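# Vinyl reissues: mastering and pressing FAQ

Answers for labels and artists sending archive recordings to Giltex for cutting. Prices are on the order form.
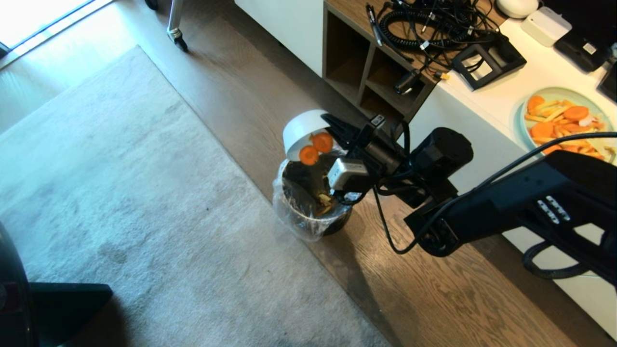
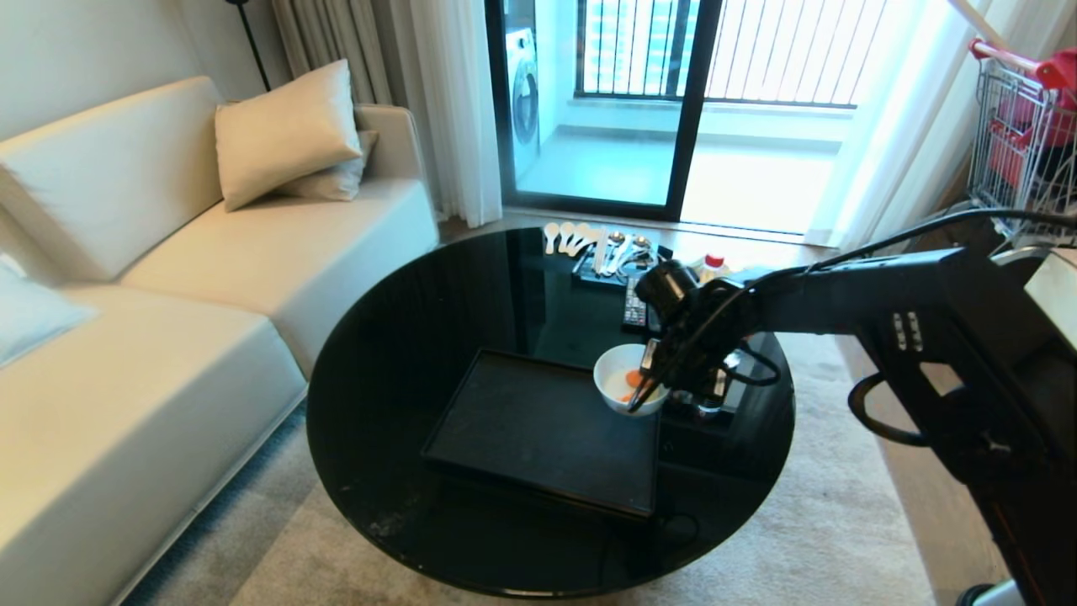

*Written by Zeyu Cao, checked by Aiguo Ye. 17/10/2018*

**What file format do you accept?**
WAV, 24-bit, 48 kHz or higher. Send one file per side, with gaps already in place.

**Can you work from the original tape?**
Yes. Tell us the tape speed and whether tones are present. Shedding tape is baked first, which adds three days.

**Should I limit the audio?**
No. Leave peaks at least 3 dB below full scale. If the only surviving copy is a limited CD master, it will be cut at a lower level.

**How many test pressings are included?**
Five. Please play them on more than one turntable. Report faults by side and time, e.g. "B, track 4, click at the fade".

**Can I use the old metalwork?**
Sometimes. The Nernar stampers for the Zou LP were too worn, so Justness had both sides recut.

**Is stereo bass a problem?**
Wide low notes can make the stylus jump. We sum them to mono where needed and note it on the cutting sheet.

**When is the next free slot?**
November, for 12-inch only.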